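Notes on a Slow-Proved Rye Loaf

Readers of this page have asked on several occasions for the rye loaf served at the April supper. The recipe is set out in full after the following remarks on method. It was given to me by Ilse Prins, who has baked it for many years, and I have altered only the quantity of salt.

The starter should be fed the evening before baking. Combine 100 grams of active rye starter with 200 grams of whole rye flour and 200 grams of water, cover the bowl, and leave it overnight at room temperature. By morning the surface should be domed and lightly cracked. If it remains flat, allow a further two hours.

Add 350 grams of rye flour, 150 grams of bread flour, 330 grams of water and 12 grams of salt. Stir with a firm spoon until no dry flour is visible. Kneading is not required, and the dough will be closer to a thick paste than to a wheat dough. Caraway seed may be added at this point. Anca Chiriac prefers crushed coriander, and I have come to agree with her.
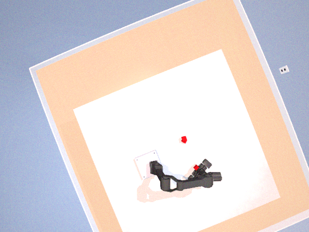
Tan floor area with pale raised borders, computer rendering.

Transfer the dough to a greased loaf pan and smooth the top with a wet spatula. It should fill the pan to two-thirds of its height. Cover and leave in a warm place for 4 hours, or until small holes appear across the surface. In a cold kitchen the rise may take 5 hours.

Bake at 450 degrees Fahrenheit for 15 minutes, then reduce the heat to 375 degrees and continue for a further 50 minutes. The loaf should sound hollow when tapped underneath. My most recent loaf weighed 1,151 grams after cooling, and its crumb was even from end to end.

The bread must not be cut on the day of baking. Wrap it in a clean linen cloth once it has cooled and leave it until the following day. Kobe Van Wijk cut his first loaf after one hour and reported a gummy center, although the remainder was entirely satisfactory by the next morning.

The loaf keeps for a week in its cloth and may be frozen in slices. It is well suited to smoked fish, aged cheese, or salted butter. A correspondent has inquired whether light rye flour may be used in place of whole. It may, but reduce the water in the final dough by two tablespoons.

Posted 1/23/25 under Bread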